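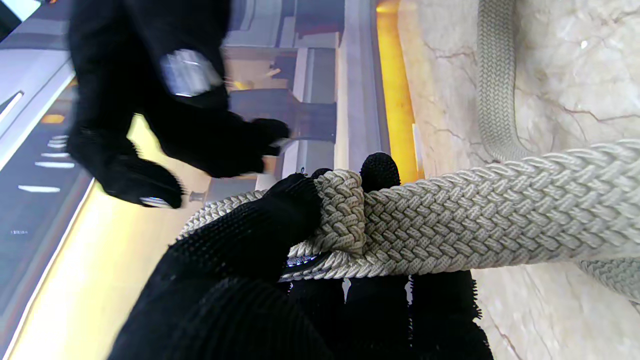

Mão robótica a segurar uma corda entrançada.

Quanto custa um robô que pega numa corda?
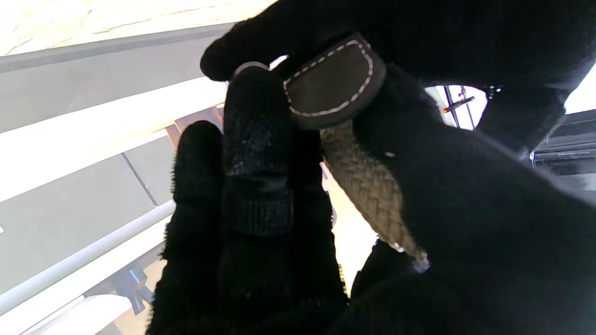

Tempo de leitura: 1 minuto

Aqui, os dedos pretos apertam uma ponta de couro escuro, presa a uma corda bege. Para ti é fácil. Para uma máquina, uma corda é um objeto chato: dobra, torce e muda de forma.

Imagina que o clube Demasport quer um robô para arrumar cordas. A loja Laxdal pede 791 moedas por uma mão chamada Petine. Parece um bom negócio? Calma. Uma mão sozinha não faz nada. Falta o braço, falta o computador e falta alguém que saiba ligar tudo. E as luvas gastam-se — cada par novo custa 9 moedas, e o anúncio diz isso em letra pequenina.

O clube juntou 200 moedas. Nem para a mão chega! A Laxdal deixa pagar em 4 vezes, mas pagar devagar continua a ser pagar tudo.

Antes de comprar, convém perguntar: quantas cordas há para arrumar? Quem conserta a mão se ela avariar? Podemos vê-la trabalhar com as nossas cordas? Um vídeo bonito mostra só o que o vendedor escolheu.

Na revista Prullulico, achamos que o clube devia esperar e, até lá, comprar uns ganchos para a parede.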